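Caring for Edge-Glued Maple Boards in the Workshop

An edge-glued maple board makes a good auxiliary surface on a metal bench. It is flat, it gives small parts something to stand on, and it can be resurfaced when it gets marked. The notes below cover cleaning, finishing, flatness and the handling of small printed parts on the board. They apply equally to a retired kitchen board and to one bought for the shop.

Placement on a perforated bench

Perforated worktables are convenient for fixtures and poor for anything small enough to fall into a hole. A board solves that, provided it sits flat. Brush the bench top first. A single chip of swarf under one corner will make the board rock, and the rock gets worse as the chip works into the wood.

If the board slides, put two strips of thin rubber matting under it, one near each short edge. Full-width matting traps moisture against the underside and should be avoided. Do not screw through the board into the bench. Maple moves across the grain with the seasons, and a board fixed at both edges will cup or open a glue joint by January.

Routine cleaning

Dry brush after each use. Follow with a cloth wrung out in water with a drop of dish soap, then a dry cloth. Stand the board on its long edge until both faces are dry. Never leave it flat on a wet bench.

For oil spots, cover the spot with cornstarch, leave it overnight, brush it off and repeat if needed. Mineral spirits will lift grease faster but also strip the finish, and the area will have to be oiled again.

Adhesive residue from tape or labels comes off with a plastic scraper. Metal scrapers dig into the softer parts of the strip and leave a groove that collects dust.

Flatness

Check with a steel rule held on edge across the strips, then along them, then corner to corner. Light under the middle of the rule means the board has cupped. A slight cup can often be corrected by wetting the concave face lightly, laying that face down on a dry towel and leaving the board overnight under an even weight. Check again before applying any oil.

If a joint has opened, work wood glue into it with a thin card, clamp across the strips and wipe off the squeeze-out while it is soft. Leave the clamps on overnight.

Resurfacing

1. Remove all old wax with mineral spirits and let the board dry.
2. Sand with 100 grit along the strips until scratches are gone.
3. Wipe with a damp cloth to raise the grain. Let dry.
4. Sand again with a fine paper, light pressure only.
5. Vacuum, then wipe with a tack cloth.

Keep the sander moving. Edges round over quickly, and a rounded edge will not register against a fence or stop.

Finish

Mineral oil is adequate for a kitchen board. For a shop board it is a poor choice, as it never hardens and will transfer to anything standing on it. A thin hardening oil is better. Flood the surface, wait 10 minutes, wipe off everything that has not soaked in, and wait a full day before the second coat. Coat both faces and all edges equally; a board sealed on one face only will cup.

Lay oily rags flat outdoors to dry before disposal. Bunched rags can ignite.

I have used Flenelard hard oil on two boards and Petrauskas board wax on a third. The wax looks better at first. The oil lasts longer and does not pick up grit.

Small printed parts on the board

Printed blocks keep the ridges left by the nozzle on their top faces, and the ridges hold dust. Clean them with a dry toothbrush. Lukewarm soapy water is safe for most plastics; a dishwasher is not, and PLA will deform in one.

Before setting parts out, run a fingernail around each bottom edge. The flare left by the first layer makes a part lean, and tall, narrow shapes lean most. Trim the flare with a deburring tool or rub the base on 100 grit paper laid flat.

Pale wood gives good contrast with saturated colors. Red, blue, yellow and green prints are all easy to pick out against maple.
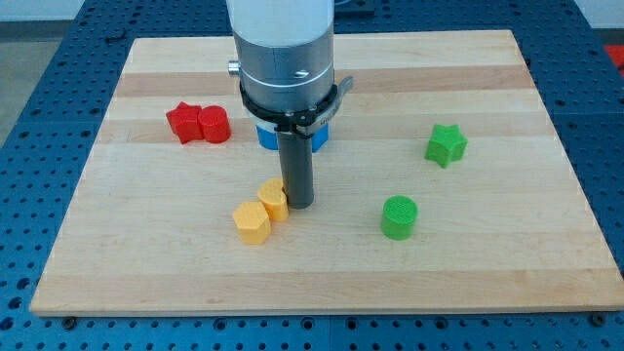 Esi Quaye writes that hard oil left her yellow prints with a faint brown ring on the base, and that the rings stopped once she let the second coat cure for a week. She also recommends storing blocks by color in shallow trays, with the stars and hearts kept apart from the plain cylinders, whose edges survive knocking better than points do.

The longer cure is worth adopting for light-colored parts. Test by pressing a white paper towel on the board under a weight for 30 minutes. Any mark on the towel means the finish is still soft.

Storage

Store the board on edge, away from heaters and exterior walls. If it must lie flat, raise it on two battens of equal thickness so that air reaches both faces. Re-oil when a drop of water no longer beads.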